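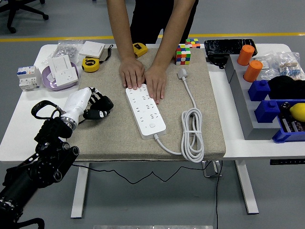

Re: Earth leakage trips on the bench circuit

From: Bart Kramer
Date: Wednesday, March 11, 2026
List: Vadton workshop electrics

On the trips at Vadton, the original poster wrote:

> We have a single 20 A radial feeding the long bench, protected by a
> 30 mA RCD at the board. Since December it has tripped perhaps twice a
> week, nearly always first thing, when the bench is switched on at the
> wall. There is no fault on any one appliance that we can find. Each was
> unplugged in turn and the trip still came and went. The electrician
> measured insulation resistance on the fixed wiring and was happy with
> it. He suggested a new RCD. We fitted one (Zodus, same rating) and
> nothing changed. Is it worth trying a third make, or should we be
> looking elsewhere?

I would leave the RCD alone. Two devices behaving alike on the same circuit suggests that both are reading the circuit correctly.

Unplugging one appliance at a time only finds a fault that is large enough on its own. Yours sounds like standing leakage. Any equipment with a mains filter passes a small current to earth through its capacitors, all the time, by design. A desktop computer or a bench supply might pass 1 mA or a bit more. Put enough of them on one RCD and the total sits close to the point where it operates. A 30 mA device is allowed to trip anywhere above half its rating, so in practice you have 15 mA to play with, and the usual advice is to keep the standing figure below 9 mA.

Switching on at the wall makes it worse. Every filter capacitor charges at the same moment, and if the switch closes near the peak of the cycle the pulse to earth is well above the steady value. That fits a fault which appears first thing and will not repeat when you go looking for it.

What I would do, in this order:

Borrow a leakage clamp meter that resolves to 0.1 mA. An ordinary clamp is no use. Put it round line and neutral together at the board, with everything on the bench running, and write down the reading. Have the electrician do this, as the cover has to come off.

Switch items off one by one and note the change each time. Pull the plug as well, as some filters sit ahead of the switch.

Post the table here. If the total is over 9 mA, split the bench into 2 circuits, each with its own RCBO. If it is under 3 mA, I am wrong and we should talk about a neutral to earth fault downstream, which an insulation test with line and neutral joined should have found.

We had the same trouble at Sodia. The culprit was a heater in the old Roman drying cabinet, rated at 800 W, which took up damp overnight and read 6 mA cold, dropping to almost nothing once it had run. It passed every test because every test was done in the afternoon. If you have anything with a mineral-insulated element, measure it before it has been used that day.

One question back. Is the RCD type AC or type A? It will be marked on the front, a sine wave alone or a sine wave with half pulses beneath it. With modern power supplies on the bench it ought to be type A whatever else you find.

Bart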